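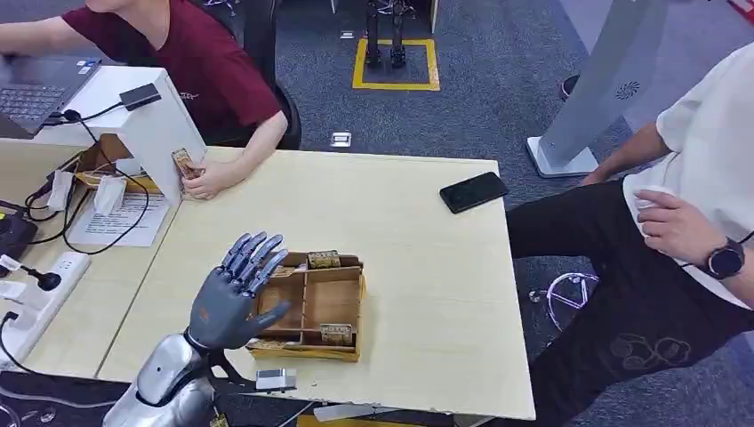 **Progress report: Herkden manipulation project, open day period**
Reporting month: June
Prepared by: Elba Godoy, project lead
For: Barnanberg program office

## Status

Work package 2 (bench demonstration) is complete. Work package 3 (unattended operation) has started and is behind plan. Spending is within the approved budget line.

## Open day

The demonstration listed in the work plan was held in the Risitham building and was open from 10 a.m. to 4 p.m. The sign-in sheet has 177 names. Visitors came mainly from local manufacturers, two technical colleges and the Charvát packaging group, which sent its own engineers and stayed for the afternoon session.

The task was tray handling: small labeled packets placed in and taken out of a divided tray by a five-fingered hand, with the operator at a laptop on the adjoining desk. The tray has one long narrow compartment and several larger square ones. The larger compartments gave little trouble. The narrow one leaves very little clearance for the fingers and was dropped from the public runs after the first hour.

The hand completed 23 public runs. Of these, 3 were stopped by the operator, two for a slipped grasp and one for a lost connection to the control laptop. No visitor entered a marked floor area during a run, and there were no safety incidents to report.

## Results to date

The log now holds 3315 grasp attempts, counting bench work before the open day. Observations from the log:

- Packets lying flat against a tray wall are the main source of failed grasps. The fingertips touch the wall before they close on the packet.
- Packets lying clear of the walls are picked up reliably from any orientation tested.
- Shiny labels cause occasional errors in position estimates under the overhead lights. A matte label stock is on order.

Closing speed was reduced for the public runs and will stay at that setting until the wall-contact problem is solved.

## Visitor feedback

Comment cards were collected at the exit. The most frequent question concerned cycle time, which is still well short of a trained packer. Charvát asked whether the same hand could work with trays that have no dividers. We have not tested this and told them so. They have offered sample trays at no cost, and we would like program office approval before accepting.

## Issues

1. Cabling between the control desk and the demonstration table needs to be rerouted. The lost connection was traced to a loose plug. A fixed cable channel has been requested from Risitham facilities.
2. The spare wrist joint has not been delivered. The supplier now quotes August. Work package 3 can continue without it, but any wrist failure would stop testing.

## Next period

- Modify the grasp approach for packets against a wall, and repeat the full bench series.
- Install the cable channel.
- Begin unattended runs of one hour, then extend to a full shift if the stop rate allows.
- Submit the revised schedule for work package 3.

No change to the total budget is requested.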